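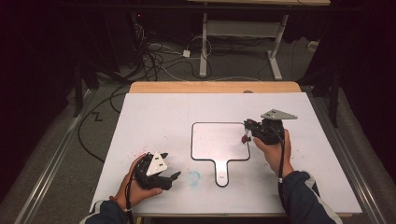 Garside Open Day Recordings

This data card covers the recordings made during the open day at the Garside lab on March 2, 2026. Visitors came in small groups and watched an operator work through short table tasks with a pair of hand-held grippers. The whiteboard tasks used a small board with a short handle and a thin black border, laid flat on the white work surface, with one gripper held on each side of it. In-ho Koo ran the demonstrations. Chantal Beaudoin checked the files and wrote the task labels.

Contents

The release has 1,198 episodes in 7 task groups. Each episode has video from a head camera and from the grippers, plus gripper opening width and a one-line task label. Most of the groups are plain pick and place. The whiteboard group also has drawing and marker handling. 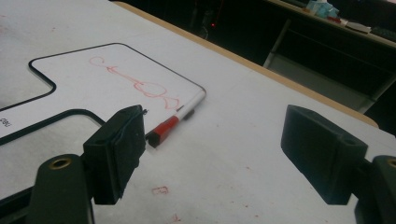 Labels were written after the event from the video. Failed attempts are kept and carry the tag "fail". Where a visitor asked for a task to be repeated, each repeat is its own episode.

Known issues

The room lights were turned down for the talks, so some backgrounds are very dark. Gripper width is missing from a few early episodes. Old marker stains on the work surface were not cleaned off between groups.

Files

episodes/ one folder per episode
labels.csv task group, label, tags
splits/ the Vorka split, with 1,000 episodes for training and the rest for testing

A second open day is planned for May. Those recordings will be released separately.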